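Planning for the Second Arm: Notes from the Returns Floor

Posted 9/1/26

The returns department at Vevumgate receives goods that customers have sent back and decides, item by item, where each one should go next. I have supervised that department for a considerable part of my working life, and I have used this blog before to record changes in the way the work is organized. The present entry concerns the Ploludard program, under which two-armed robots are to take over part of the first sort.

The first sort is the least liked job in the building. A person stands at a counter, takes up whatever is nearest, looks for damage, and places it in one of several lanes. The goods have little in common. A shift may bring kitchenware, toys, sporting goods and musical instruments in no order at all, and an experienced sorter handles almost 1,000 pieces before going home. Wrists and shoulders suffer. So does attention, particularly in the last two hours.

Management decided early in the program that no machine would be placed on the floor until its work had been rehearsed in simulation. Moradi, the firm engaged for this purpose, prepares rendered rooms with mixed objects placed on counters and floors, and the department is asked to comment on them. I was at first doubtful that sorters would wish to spend paid hours looking at computer-made rooms. The sign-up sheet for the July sessions was full by the end of the first morning.

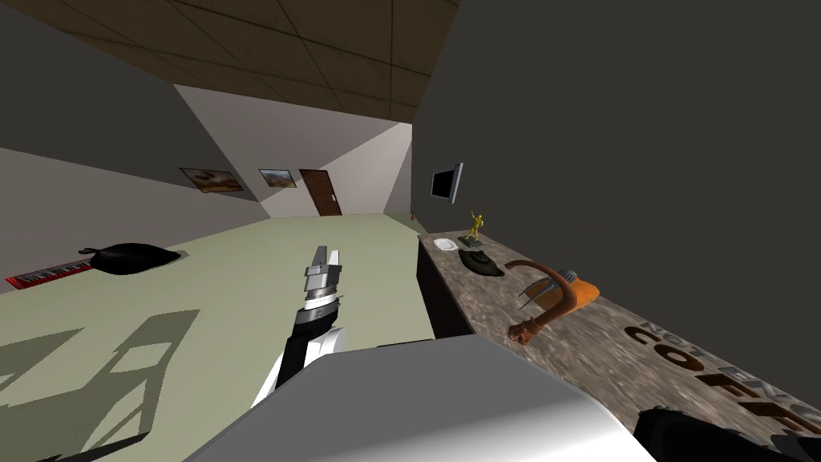 Simulated room with a long counter, seen past the robot's gripper. A keyboard and a black bag-like object lie on the floor at left.

The comments collected in those sessions were practical. Several sorters observed that an item on the floor is a different task from an item on a counter, and asked which of the two the machine would be expected to attempt. Others asked about goods with points or blades, which our written rules require a person to set aside before anything else is touched. One long note dealt only with plates – how they should be lifted, and how far from the edge they should be set down. The department forwarded 413 comments in all, and Moradi has replied in writing to each.

The exercise has also shown how much of the work was never written down. Our manual for the first sort runs to four pages. It does not say that a trophy should be held by its base, or that an instrument should be moved with its keys facing up, although every sorter here does both. New employees have always learned such things by standing next to someone who knew them. We are now putting them on paper, and I regret that it took a robot program to make us do so.

With regard to staffing, the position as of this writing is as follows. No sorter will be released as a result of the first phase. Two posts per shift will move from the counter to a new desk, called Drukska on the internal plan, where employees will review items the machine has declined to handle. Pay at the desk will match pay at the counter. The desk is seated work, which some welcome and others do not; a number of our people have told me plainly that they prefer to be on their feet and would rather be moved to outbound. Those requests are being taken in order of service.

I would add a word of caution on pace. The targets first proposed for the machine assumed that every item would be presented singly and the right way up. That is seldom the case here, and the department asked that the first target be lowered to 100 pieces per shift. The request was granted. A person will remain at the adjoining counter during this period, with authority to stop the machine at any time and without giving a reason.

The floor markings for the new station are to be painted next, and the lane signs will be moved at the same time. Employees who wish to be considered for the Drukska desk should hand their forms to the shift office before the rota is posted.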